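Plimura Community Help
Bodywork and Energy Practices > Getting Started

Sore wrists and thumbs after learning to give table massage, is it my form or am I just not built for this?

Posted by softhands_tivance

Hi everyone, and thank you in advance for reading, because I tend to go on a bit! I started a weekend bodywork course in Tivance this spring after years of being on the receiving end of it. I love it more than I expected to. We're working mostly on long gliding strokes for the back and legs, plus some gentle joint rocking at the end that puts practically everybody to sleep.

My trouble is that by the second practice session of the day my thumbs ache right at the base, and my wrists feel tight on the pinky side. It's worse on the left. By Monday morning I notice it opening jars and wringing out a washcloth. I'm 37, I do a fair amount of gardening and cleaning, and I've never had hand problems before. My teacher says to "use your weight," and I nod, and then two minutes later I'm pushing with my arms again.

My table is a secondhand Verker folding one and I've had it on the same setting since I brought it home. Should I be changing the height? Should I be stretching? I have 100 practice hours to log before the fall and I'd really like to get there with both thumbs. Any kind words or practical ideas are welcome.

Posted by tablesidemanner

Oh, I feel for you, and I promise you're in good company. I came very close to quitting in my first year over exactly this, and I've now been in practice long enough that I've worn out two tables and a rolling stool.

Start with the table. Stand next to it in the shoes you work in, let your arms hang, and make loose fists. For long gliding work your knuckles should just brush the top. Most beginners have it set too high, so the shoulders creep up and the arms have to do all the pushing. Drop it one notch and give somebody a whole session before you decide whether you like it. It will feel strangely low for the first ten minutes.

Then look at your feet. If they're side by side you can't lean, you can only bend over and press. Put one foot well behind the other, back heel down if you can manage it, and start the stroke from that back leg. I teach this to new people with no client on the table at all, just a folded blanket, so they can be as silly and exaggerated about it as they like.

The pinky-side tightness makes me think your hand is angling outward at the wrist as you travel away from yourself. Try to keep the middle finger more or less in line with the forearm. When you run out of reach, step. Don't stretch that last few inches with your hand, just take the step, even if it feels clumsy.

And since you mention gardening and cleaning, do pay attention to how you hold things on your days off! Your hands don't know it's the weekend. A good many of us grip a broom or a mop handle as if it might run away, and that is the same squeeze at the base of the thumb you're trying to rest.

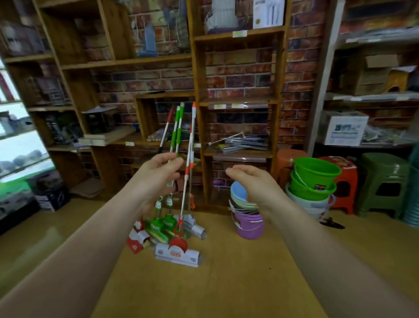
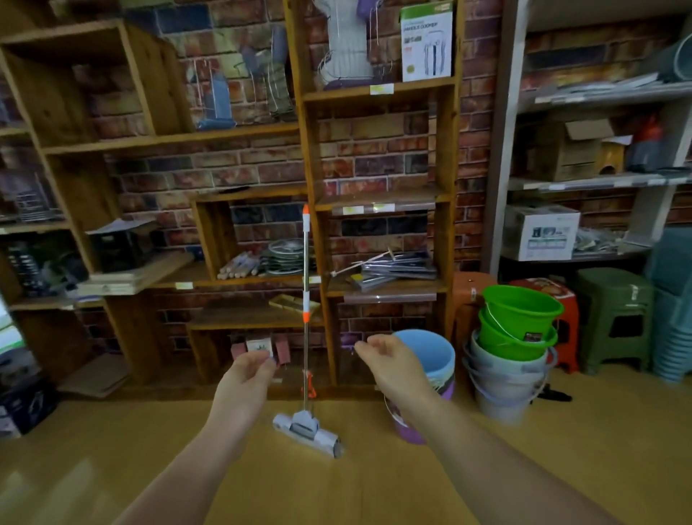 A few things that helped me in the first year

Warm up before the first person gets on the table. I do slow wrist circles, then press my palms together at chest height and lower them until I feel a mild stretch, then shake everything out. Three minutes, maybe four if I'm chatting.

Save your thumbs. Use a loose fist, the flat of the forearm, or the heel of the hand for anything broad, and bring the thumbs in only for small spots, with the other hand stacked on top for support. There was a whole month when I taped a little reminder to my oil bottle.

Put a gap between practice clients. Twenty minutes if you can get it. I know that's hard on a course weekend when everybody wants their turn, but you can be the one who receives after you've given, and it comes out fair in the end.

Ask someone to watch your shoulders for you. I could never feel mine rising. My practice partner used to clear her throat at me from across the room, which made me laugh, and down they'd come.

Cool water for your hands afterward feels lovely, and so does a bit of plain lotion rubbed in slowly, which is really just giving yourself two minutes of what you've been giving everyone else.

If you still notice it with the jars after a couple of weeks of easier work, please go see a doctor or a hand therapist. I waited five months and I wish I hadn't. Numbness, tingling, or pain that wakes you up is a reason to go right away, and to stop practicing until you've been.

Posted by riverstone102

Lower table, yes. Also shorter sessions. I did half hours only until July of my first year and it was fine, my school counted them.

Personally I found Thai-style work on a floor mat a lot kinder to my hands because you use your feet and knees so much. Might be worth a taster class. My knees do complain though, so you may just be trading one thing for another.

Posted by softhands_tivance

Thank you both so much! I did the loose fist test this evening and my knuckles were well below the top of the table, so it has been too high for me all this time. I've dropped it two notches. I also caught myself strangling the kitchen broom right after reading this, so there's that.

I'm going to ask my teacher on Saturday whether the shorter sessions would count toward my hours. The Tamura studio near me has a floor mat class for beginners too, and I've been curious about it for ages, so I may put my name down once my thumbs have settled.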